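The Record on Appeal

1. Scope

The moot court problem at the Skivholm law school was written each summer by one person, and for the past eight summers that person had been me. I held the title of Problem Drafter. The position came with a key to the third-floor copy room, a small stipend and no vote on anything.

The problem consisted of a trial record, two lower court opinions and a list of questions presented. Students argued from the record alone. They could cite any published case, but if a fact was not in the record, it did not exist for the purposes of the competition. Rule 4 said so, and I had written Rule 4.

That year the dispute was Dukano v. Berhe. Dukano was a trucking company. Berhe was a cold storage company. A load of plums had been left on a dock overnight, and the contract had a clause about who carried the risk of loss between delivery and acceptance. The clause had a comma in it that could be read two ways. I had spent most of August on the comma.

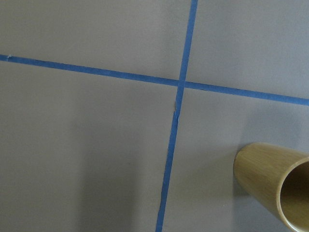 The record ran to 348 pages, longer than usual. Most of the extra length was the testimony of the night dock supervisor, a witness I had meant to keep to a page or two. I needed the supervisor to establish the time of delivery and nothing else. On direct examination the supervisor did this in four answers. Then I wrote the cross, and the supervisor kept talking.

2. The Testimony

I should explain how testimony is drafted. You begin with the fact you need. You write the question that would produce it, then the answer, then an objection if the objection is useful to one side. You number the lines. You do not write anything that gives one side a winning argument, because half the teams will be assigned to the other side and will complain.

The supervisor had worked at Berhe for 14 years. I put that in for credibility. Opposing counsel asked whether the supervisor had seen the truck arrive, and the supervisor said yes, and that it was raining, and that the driver had asked whether there was somewhere to sit down. Counsel moved to strike the last part. The court denied the motion. I do not know why I had the court deny it.

By line 541 the supervisor was describing the inside of the dock office: a space heater, a chair with one short leg, a calendar from a tire shop that was two years out of date. The driver had sat in the chair. They had talked until it was nearly light. Neither of them had gone out to check the plums.

None of this was relevant. It was also fatal to the balance of the problem. If both parties' employees were in the office all night, each with knowledge of the load, the comma no longer mattered. Any competent second-year student would see it.
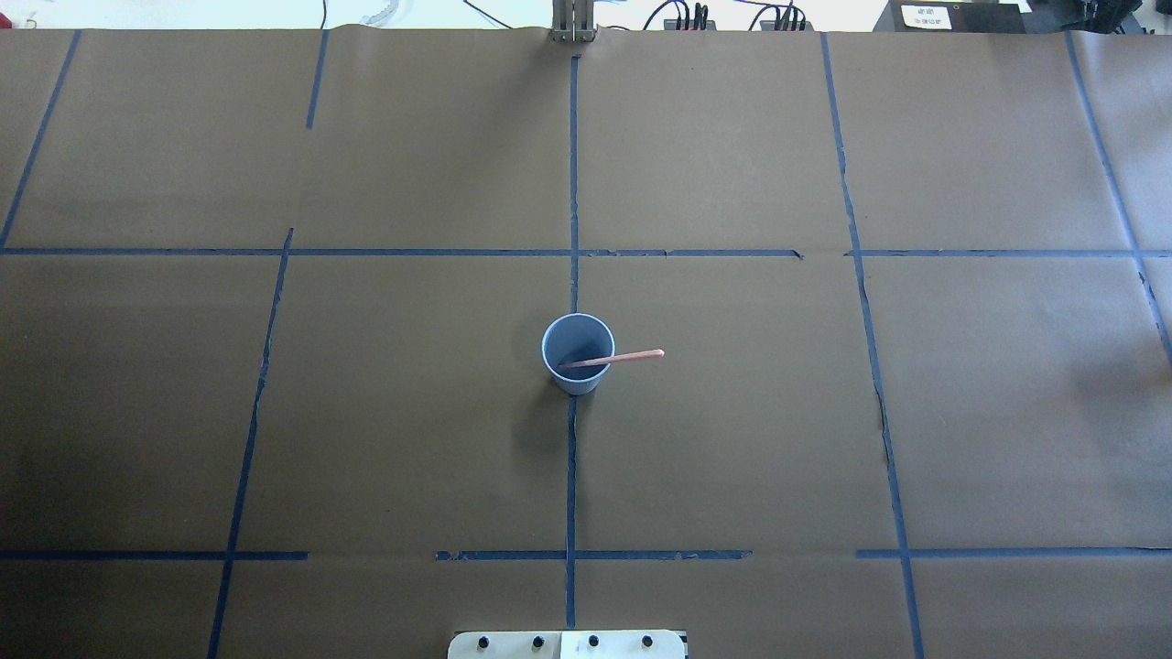

3. Revisions

I prepared a clean version. The cross-examination was cut to a page and a half. The driver unloaded, got a signature and left. The supervisor went back inside alone. The heater and the calendar came out, and the chair stayed in only because a later exhibit referred to it.

I renumbered the lines and checked every citation in the two opinions against the new numbers. The trial court's finding of fact on delivery now rested on a single answer, as intended. The arguments for each side came out close to even. By any measure I had been taught to apply, it was the better record.

The printer's form asked for the file name and the number of copies. I attached the clean version, then removed it and read the cross again. The supervisor had been asked, on the last page of the long version, whether there was anything that would change the earlier answer about the time. The answer was that the time was right, but that it had seemed shorter.

4. Clarifications

Teams were allowed to submit written questions about the record. The questions went to the drafter, who answered them without identifying the team.

The first one that fall asked whether the parties could stipulate to the condition of the plums at delivery. I answered no.

The second asked whether the conversation in the dock office should be treated as background or as evidence of joint custody.

I wrote that the record speaks for itself and that teams should see Rule 4. I initialed the answer, made the copies and put one in each of the teams' mailboxes. Then I went back upstairs to lock the copy room.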